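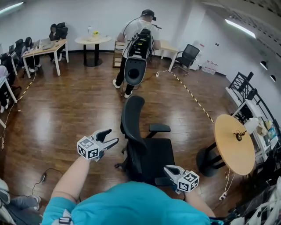

September, started 10:00, everybody in by quarter past

Tradard build, week 3 of the demo unit. Goal for today was clean two-handed recordings with the hand grippers, then load them into Grodo overnight. Got most of the way.

Calibration first. Re-did left and right from scratch becuase the offset from last session was junk – left was reading wide when fully closed. Closed, open, closed, 10 times each side, slow. Right is good now. Left still drifts a bit after a long run, I zero it between batches and write down when.

Cube tracking: loses the left one when the hand turns palm up. Keep the wrist flatter, or tip the head down more. Glare off the floor doesn't help either, the tracker picks up junk corners in the bright patches. Tried a lower exposure, better on the floor but the small markers go muddy. Left it one step down. Want to try a matte mat before we mess with settings again.

Task list as agreed:
pick and place, one hand – done
hand to hand pass – done, lots of bad ones
lid on / lid off – not started
cable into slot – skip till the Aryee fingertips get here, the gray ones slide

Hand to hand is where we lose episodes. People rush the release. Rule from now on: second gripper fully closed, count one, then let go. Say it out loud if you have to. Batch 8 was after we started doing that and looks a lot cleaner on playback.

Also stop talking to the person recording mid-episode!! The head turns and the whole take is useless.

Backpack rig: straps tightened before the walk tests. Headset cable goes over the shoulder, not under the arm, it snags on chairs.

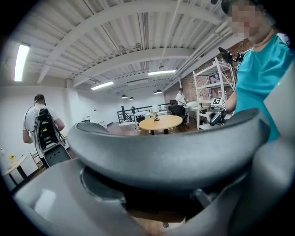
DATA

957 episodes in the Skustau folder after todays upload, counting the ones from August. Tossed 70 so far in review, mostly dropped tracking, a few where the take started before the fingers were open. Not through all of it yet.

Naming – task_hand_batch_number, no spaces, no initials. Somebody used spaces again and the Grodo import just skips those with no warning. Fixed by hand, took most of lunch.

Wrist view is usable. Fingers take up a lot of it but the tips are what the model needs anyway. Wipe the lens before each batch.

Training run kicked off 5:40 pm, small config, just to see if the loss moves. If it's flat by morning check the gripper width column first, I think the units got swapped on the old batches (mm vs fraction).

Next:
– mat for the floor
– left gripper drift, open it up and look at the encoder
– lid task, write the steps down before anyone records
– ask about report format, is it per person or per team
– charge BOTH packs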